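Module 3: Planning Shared Rooms
Handout for Session 3 – Tables, Circulation and Storage
Module leader: Veronika Bíró

This handout accompanies the third session of the module and should be read before the seminar. It deals with the choice of tables in rooms used by several groups in the course of a week. Students are expected to bring their own measured plan of a shared room to the seminar.
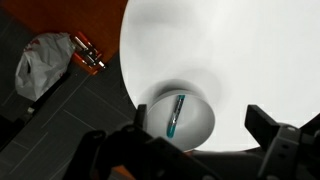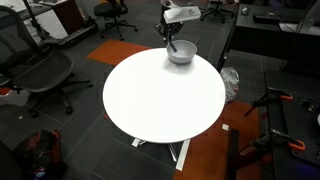
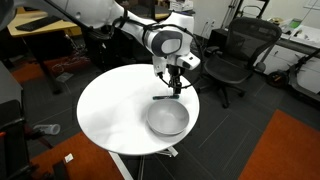 Round white table tops.

1. The brief

A shared room is one in which no single group has a lasting claim on the layout. Study rooms, staff kitchens, parish halls and small meeting rooms all fall under this heading. The first task of the planner is to find out who uses the room, at what hours, and what they leave behind when they go. The last point is often missed in early drafts. A reading group may need nothing but chairs, while a sewing class meeting in the same room on the same day will need a cupboard, a power supply and a surface that can take pins and shears.

The written brief should record the present use and the use the client hopes for. Where these differ, both should be stated, and the client should be asked to sign against each.

2. Round and rectangular tables

Round tables suit discussion. Every person seated has the same view of the others, and a further chair can be added without anyone being placed at a corner. They are less suited to written work, as the space in front of each person narrows towards the middle. They also cannot be pushed together to form a longer surface, and they leave awkward gaps when placed against a wall.

Rectangular tables store and combine well. Their weakness in a shared room is that they suggest a head and a foot. Users tend to leave them in rows, and the next group must then move them.

Students should note the position of the legs in each case. A table with legs set close to the rim limits where chairs can go. A central base frees the rim but may rock if a person leans on the edge.

3. Circulation

Leave a clear route from the door to every seat, and a second route to any sink, cupboard or fire exit. Draw the chairs pulled out, with people in them. A plan drawn with the chairs tucked in will nearly always look more generous than the room proves to be.

Changes of floor colour may be used to mark a route or a zone. They should be agreed before furniture is ordered – a coloured area that ends up half under a table marks nothing. Where carpet tiles are used, keep a reserve from the same batch, as later batches may differ in shade.

4. Case study: the Gindov reading rooms

The Gindov reading rooms were refitted in July over a period of three weeks. The client asked for 74 seats across four rooms. The first scheme, by Fleltton, met this number with long tables throughout. The second, by Nyanda, used round tables in two of the rooms and placed folding seats in the corridor store. The second scheme was built.

Each table in the Nyanda scheme was priced at 359, including delivery. The sum of 2000 set aside for storage was spent on two tall cupboards, both of which open towards the door and block the route when in use. The text of both schemes is in the Vemix folder in the department library.

5. Work for the seminar

Read sections 2 and 4 again and prepare brief notes on the following.

Which of the two Gindov schemes would be easier to clear for an evening meeting?
Where should the cupboards have been placed, and what would have been lost by placing them there?
How would the plan change if half of the users needed to write?

Plans should be drawn at 1:50 and handed in on paper at the module office by April 8, 2022. Late plans will be accepted only with a signed extension form. The form can be collected from the same office.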